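동네 체육관 농구 모임에 나간 지 벌써 2년째다. 처음엔 운동화만 있으면 되는 줄 알았는데 하다 보니 욕심이 생겨서, 올해 6월엔 드디어 아마추어 리그에도 나갔다. 우리 팀 이름은 Miso. 팀명 정하던 날 다들 배가 고파서 된장국 얘기만 하다가 그대로 굳어졌다 ㅋㅋ

첫 상대가 하필 Clellaron이었다. 작년에도 결승까지 간 팀이라 몸 푸는 것만 봐도 기가 죽었다. 1쿼터는 진짜 정신없이 지나갔고, 전광판을 보니 열두 점 차로 지고 있었다. 나는 오픈 찬스에서 세 번이나 던졌는데 전부 림만 맞혔다. 아 지금 생각해도 속 쓰려...

그나마 버틴 건 대니시(Danish Qureshi) 덕분이다. 가드치고 빠른 편은 아닌데 패스 타이밍이 기가 막히다. 수비가 나한테 붙는다 싶으면 벌써 공이 반대편에 가 있다. 2쿼터 중반부터 대니시가 하이포스트에 공을 넣고 바로 컷인하는 걸 반복했는데, 상대가 그걸 계속 못 따라왔다. 전반 끝났을 때 다섯 점 차!
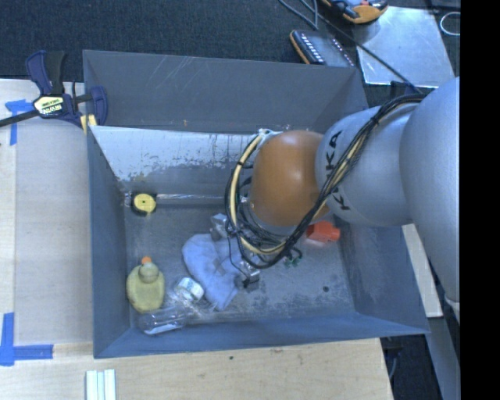 후반엔 우리가 2-3 지역방어로 바꿨다. 연습 때는 맨날 코너가 뚫려서 욕먹던 수비인데 그날은 다들 발이 잘 움직였다. 3쿼터 막판에 한 번 역전도 했다. 벤치에서 소리를 얼마나 질렀는지 다음 날까지 목이 쉬었다.

근데 문제는 자유투였다. 4쿼터에만 여덟 개를 얻어서 세 개 넣었다. 그중 두 개는 내가 놓쳤고... 결국 네 점 차로 졌다. 경기 끝나고 악수하는데 상대 센터가 "지역방어 좋던데요" 해줘서 조금 위로가 됐다.

그래서 요즘은 아침 7시에 나가서 자유투만 던진다. 목표는 다음 경기 전까지 1000개. 수첩에 적어 보니 지금까지 528개 던졌고, 이번 주 안에 600개는 채울 것 같다. 무릎을 조금 더 굽히고 손목을 끝까지 남기니까 확실히 공이 덜 짧다. 그래도 힘 빠지면 또 짧아진다. 하체 운동을 해야 하나 보다 ㅠㅠ

다음 상대는 Cheema다. 키 큰 선수가 많다고 해서 박스아웃 연습을 따로 하기로 했다. 대니시는 빠르게 뛰면 된다는데 나는 4쿼터까지 뛸 체력이 걱정이다. 혹시 농구하시는 분들 중에 체력 훈련 뭐 하시는지 댓글로 좀 알려주세요. 줄넘기는 이미 하고 있어요!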